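Tabletop play kitchen

From the Wollon Household Wiki, section Toys and Pastimes

A tabletop play kitchen (also counter-top play kitchen, flat kitchen, table set) is a collection of toy food and small kitchen ware used on an ordinary table, with no cabinet or stand-up stove unit. Pieces may be all toy, or a mix of toy food and real kitchen goods. The mixed kind is the main subject of this article. For stand-up units with doors and a sink see Play kitchen (cabinet type). For tea sets see Tea set, toy.

Name

"Tabletop" is the usual word in shop listings. "Flat kitchen" is older and local to Vorkthorpe, where the toy library used it on its box labels. Some parents just say "the food box". The term "loose set" is also found but it covers other things, farm animals for one, so it's avoided here.

Contents of a set

No fixed list. Most sets are built up over time and get mixed with whatever is in the drawer. Common groups:

Food. Fruit first, nearly always. Banana, orange, tomato, strawberry. Then bread, egg, a cheese wedge. Plastic, wood or felt.

Vessels. Bowls, cups, a pot or pan, something to drain with.

Flatware and plates. One plate per player is the usual advice, one plate total is the usual result.

Packaging. Bottles, cartons, tins. Real ones are often used empty.

An appliance. Optional. See below.

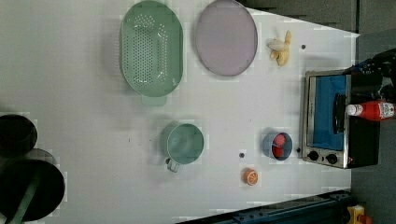
Food pieces are made either whole or already opened up, and the difference matters more in play than the material does. A whole piece can be bought, carried, stored, peeled in pretend. An opened piece is ready to serve, so it goes straight to a bowl or plate. The peeled banana with its skin splayed open is a common form of the second kind, and so is the orange slice lying face-up with white lines between the segments. Makers like slices for a plain reason, they're flat and pack well. Sets with only slices tend to be used for serving games and little else. Sets with only whole fruit turn into a store. A mix does both. Tsuchiya, a small maker of wooden and plastic food, sells whole and sliced fruit in separate bags for this reason and the bags do not match in size, a complaint that comes up often (see Scale).

Vessels

The colander is the piece most often borrowed from the real kitchen. It's light, it doesn't break, and the holes are of interest to very young kids in their own right. Oval ones sit lower in a sink but take up more table. Round ones roll. A measuring cup is the next most common. It does for scooping, pouring, and as a spare bowl or hat.

Bowls should be small. A large bowl swallows the whole food supply and the game stops there. One or two pieces of fruit filling a bowl looks like a portion, which is what players are after.

Pots. Real pots are heavy and a long handle over the table edge gets caught by a sleeve. Turn handles inward, same rule as the real stove. Toy pots have the opposite trouble, they tip as soon as anything is put in them.

Setsuko Tamura's handbook Small Hands, Full Table (printed privately, Vorkthorpe) gives a rule that is still quoted: the vessels should outnumber the cooks. She does not say by how many.

Scale

Scale is the main point of argument. Toy food comes in three rough sizes:

Life size. Fits real plates and bowls. Costs more, takes up space.

Reduced. The most common. An orange the size of a plum. Looks fine in a toy pan and lost on a dinner plate.

Miniature. Dollhouse. Not for this use and a choking risk for kids under three.

Tatsuya Tamura (son of the above, ran the toy library after her) held that mixed scale does no harm, kids don't mind a banana smaller than the ketchup. Zulmira Vilela disagreed in print and said mixed scale sends players off into sorting by size and away from cooking. Both positions come from watching the same group at the same library, which is worth keeping in mind. Neither kept written counts.

The squeeze bottle

The red ketchup bottle deserves a section of its own because it turns up in so many sets. Real or toy it's known on sight, and it works with every kind of pretend dish, fruit included. Real bottles need rinsing three or four times and the cap soaked overnight, otherwise the smell stays. Dry them open. Toy ones have a molded label and sometimes a weak rattle inside. Stored upright they fall, so most end up on their side on whatever is highest.
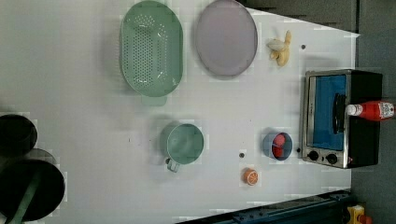
Appliances

A toaster oven is the favorite among table sets, ahead of the microwave and the blender. It has a door, two or more knobs, and a glass you can look through, and everything important happens at the front. Food goes in, door shuts, somebody waits. The waiting part is long in some games and skipped fully in others.

Real toaster ovens get used too, usualy retired ones. Rules for this from the Vorkthorpe library, in short form:

Cord cut off at the body, not just unplugged. Done by someone who knows how.
Heating rods out.
Rack edges filed or taped.
Crumb tray out and kept out, it's a finger trap.
Glass checked for chips.
Never put a retired oven back to real use.

Toy ovens have none of these troubles but the doors wear. The hinge is the first thing to go. Yoshinori Kamata, who repaired library toys for years, replaced hinges with strips of cloth tape and claimed the tape held up longer than the original part. Lining the inside with bright card is a common fix for an oven that looks too dark to be fun. Blue and yellow are usual.

Do not stack heavy things on top of a toy oven. Light ones are fine.

Color

Older sets were red, yellow, and a hard green. Newer ones lean to mint, sage, lavender and gray, the same colors sold for grown-up kitchens, and the reason real ware and toy ware now mix with less of a clash. Food has stayed bright. On a white table the food stands out and the dishes don't, which helps small kids find what they're after. On a dark wood table the effect is weaker. Postik, an importer, brought out an all-gray food line one October and withdrew it before spring.

Table and layout

Any table the players can reach across. Standing height is better than sitting, they move around anyway. A plain smooth top wipes clean. Tops with holes drilled for fittings are ok but small parts find the holes.

Layout is mostly left to the players. Where an adult sets up, the common order is draining and washing things at one end, oven at the other, food in between. Spread out works better than piled. With a pile the top three things get used. Leave some bare table for the actual work, new setups nearly always have too little.

Keep back part of the food. Hideaki Mizuno suggested putting out no more than 11 pieces in all, food and ware together, for two players, and changing over one or two each time. The number has been copied widely and seems to come from the size of his tray.

Cleaning and storage

Plastic: warm water, dish soap, rinse, air dry. Hollow fruit with a seam takes in water, wipe these instead of dunking them. Black specks inside a hollow piece mean mold, throw it out.
Wood: damp cloth only.
Felt: spot clean, flat dry.
Real ware: as normal. If it goes back to the kitchen drawer between games wash it both ways.

A lidded crate is enough for storage. The colander makes a good inner basket for the food. Plates on the bottom, bottle on top, oven seperate.

History

Not well recorded. Home sets of this kind are surely older than any account of them. The Vorkthorpe toy library lent boxed table sets from its first season, and by 2000 they were the most borrowed item it had, ahead of the train. At its largest the library held 700 pieces of toy food. The catalog lists them one by one, with condition notes ("bitten", "bitten, other end"). The lending stopped when the building closed and the food was split among local nurseries. The catalog is kept in Wollon and can be seen on request, mornings only.

Sources

Setsuko Tamura, Small Hands, Full Table. Private printing.
Zulmira Vilela, "Big Fruit, Small Plate", library newsletter.
Hideaki Mizuno, notes on tray play, typescript.
Vorkthorpe toy library catalog, food section.

See also: Play kitchen (cabinet type), Store play, Toy food, Colander, Toy library

This article needs more on felt food and on sets outside Vorkthorpe.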